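Teleop notes, August

I have been putting off writing this up because most of what I did this month was sit in a chair and move a fake robot around a fake room. But a few people asked how the demonstration part works when you have no real arm at home, so these are my notes, in more or less the order things happened.

Some background first. I spent the spring at Hayes, where we had a real arm and taught it by hand. You put the arm in its free mode, took hold of it near the wrist, and pulled it through the task while the joint angles were recorded. People call this kinesthetic teaching. It works well for wiping a surface or pouring, where the path of the arm is most of the task. It works less well when the gripper has to do something at a certain moment, since you need one hand for the arm and one for the button, and your own body is in the way of every camera.

I no longer have access to that lab, so at home I use a simulator called Flimska and drive the arm with a handheld controller plugged into my desktop. The controller gives me the position and tilt of the gripper, and a solver works out the joints. The trigger closes the fingers. Everything is saved as one recording per attempt, which I will call a demo from here on.

The task

I wanted something small that would still need some care. I settled on picking up a black block with a row of pegs on top and putting it down again further along the table. In the Brullby task set it is listed under sorting and moving, and it is graded as easy. I would not call it easy. The pegs are close together, and if you come in at the wrong angle a fingertip lands on top of one and the whole block skids.

The first evening I recorded 87 demos and threw nearly all of them out. The problem was me. I was learning the controller while recording, so the early ones wander all over the place, stop, back up and start again. A policy trained on that learns to wander too. If you are starting out, leave the recorder off for the first hour or two. I knew this from Hayes and did it anyway.

What helped

Slowing the arm down was the biggest thing. Flimska has a scale setting that maps hand movement to gripper movement, and the default is one to one. I set it so that I have to move my hand 2 inches for each inch the gripper moves. My shoulder gets tired sooner, but the last part of the approach is much steadier.

The second thing was opening the gripper before doing anything else. I used to open it on the way down, and the timing was different every time. Now I open it wide while the arm is still up high, wait a moment, and only then go down. The demos look much more alike this way, and the model seems to have an easier time with them.

Third, I stopped correcting small mistakes in the middle of the nice clean demos. If I bump the block, I end the recording and reset. I keep a separate folder for recoveries, where I start from a bad position on purpose and fix it. Clodagh Dunne suggested the separate folder after reading my last post. She does the same thing with a folding task and mixes in a small share of recoveries at training time. I have copied her and I think it is worth doing, though I have not run the comparison properly.

Camera position

I lost two evenings to this. The simulator lets you put the view anywhere, and I had been driving from a camera close to the table, because that felt natural. It is fine for seeing the block and bad for seeing what the elbow is up to. I had several demos where the gripper looked perfect and the arm had folded itself into a posture it could barely get out of.

So I moved the driving view back and down until I had the whole arm, the table and a good part of the room. The block is small from there, which I did not like at first. The shadows make up for some of that.

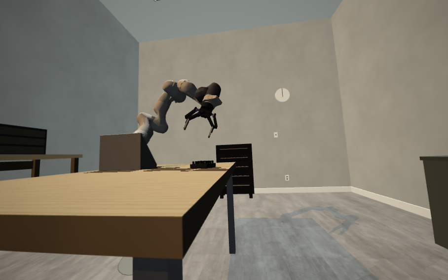
Judging depth is still the hard part. On a flat screen, with the gripper up in the air, I can't tell how far back it is just from looking at it. What I do now is line up left and right first, go down slowly to just above peg height, and then fix the depth once I am close enough to compare the fingertips with the pegs. It takes longer, but I waste fewer attempts.

I did try a headset, borrowed for a weekend. Depth was no longer a problem and I felt sick after twenty minutes. It went back.

Where it stands

I have 147 demos I am happy with. The goal is 300, which is what the Dovgate guide suggests for a single object with a changing start position. I have been changing the block position by a small amount each time, by hand, and I suspect I favor the same few spots. I am going to write a short script to pick the positions for me.

I trained once on what I had at that point, mostly to check that the files load. The policy goes to the right area and lowers the gripper, then hovers. I think that is from my own habit of pausing before I close the fingers. In the recordings there is a long stretch where nothing moves, and then the trigger goes, and nothing in the view changes to tell the model when. I am trimming those pauses out of the existing demos and trying to keep my hand moving in the new ones.

A couple of settings, for anyone using the same setup: I record at the default rate, I save joint angles as well as gripper position, and I turn off the smoothing filter. The filter makes driving feel nicer but adds a delay, and I kept overshooting with it on.

I record in the morning now, before work, in sets short enough that I don't get sloppy. Next I will do the position script and the rest of the demos, and after that another training run with the pauses gone.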